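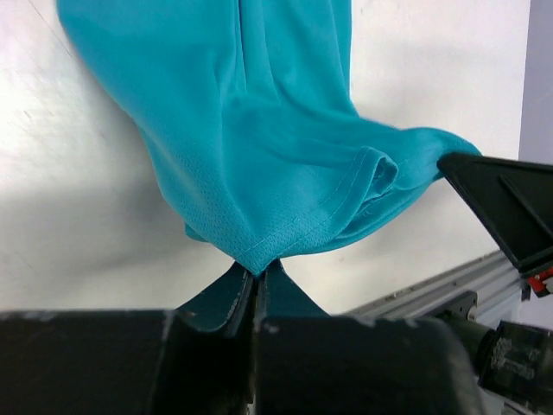 Hasport Bench Guide > Recording > Section 6: Garment sessions

Filed under: Setup and Operation, Two-Arm Stations

6. Recording shirt-handling examples

This section covers recording on the two-arm station with knit shirts. It replaces the Amoah quick-start sheet, which promised that "any operator can produce training-grade data in one sitting." We have not found that to be true. Plan on throwing away your first sitting.

Before you start

1. Check the finger faces on both grippers. Scuffs and chipped rims are normal on fingers that have done a few months of work, and they do not need replacing for looks. Replace a finger if the tips no longer meet along their full width.

2. Wipe the wrist camera. The gripper housing always fills the bottom of the view and is always out of focus. Do not try to refocus on it. Focus on the fingertips.

3. Pick one shirt and stay with it for the whole set. Athletic knits with mesh panels are harder than they look. A pinch on mesh and a pinch on smooth knit are different grasps, and the software logs them the same way.

Note: The Graltilwood release notes say the model "generalizes across fabrics." Anil Pillai asked for the test behind that sentence in April and has not received it. Until someone produces one, record each fabric as its own set and name the fabric in the session title.

Recording a set

4. Hang the shirt and let it stop swinging. Start the recorder after that. If you start early, every example opens with a moving target and the learner may pick up the swing as a cue.

5. Bring in the first gripper and close it on the lowest point of the fabric. You want a narrow pinch with the cloth running down into the gap between the fingers. If the cloth is only lying across the tips, open and go again.

6. Bring the second gripper in from the side and take hold of a loose fold or an edge. Stop when the fabric comes to a point. Pulling harder makes a tidier picture and a worse example.

7. Hold both arms still for 2 seconds, then go on with the task.

Caution: Keep the second arm clear of the aluminum rail when you come in low. The soft limits are supposed to prevent contact. Do not count on them. Keep a hand near the stop button.

8. Record 30 examples, then rest. The scheduler will offer you another block right away. Decline it. Kirsten Kirkegaard compared early and late blocks from the same operators, and the late ones had more rushed grasps, all of them marked "good" by the automatic grader.

Labeling

9. Watch every example back at normal speed before you label it. The auto-label button fills in "success" whenever both grippers report closed. A gripper can report closed on nothing.

10. Keep failures. Label them "miss," "slip," or "wrong edge." If you can't tell a hem from a sleeve end in the playback, use "edge, unknown." Do not guess. A wrong label costs more than a vague one.

11. Write down anything you changed between examples, including lighting. A shirt throws a soft shadow on a white panel, and moving a lamp moves the shadow. Whether the learner cares about this is an open question. Ishbel Crichton thinks it does. The vendor thinks it doesn't. Neither has shown us much.

How many is enough?

The dashboard turns green at 174 examples. We don't know where that number came from, and the Bedcombe station turned green with a policy that could not pick up a sleeve. Treat green as a count of files. To judge the data, hold back 36 examples, keep them out of training, and check against those. Send the results to Purificación Lozano with the session title, misses included.

Continue to Section 7, Exporting and Checking Sets.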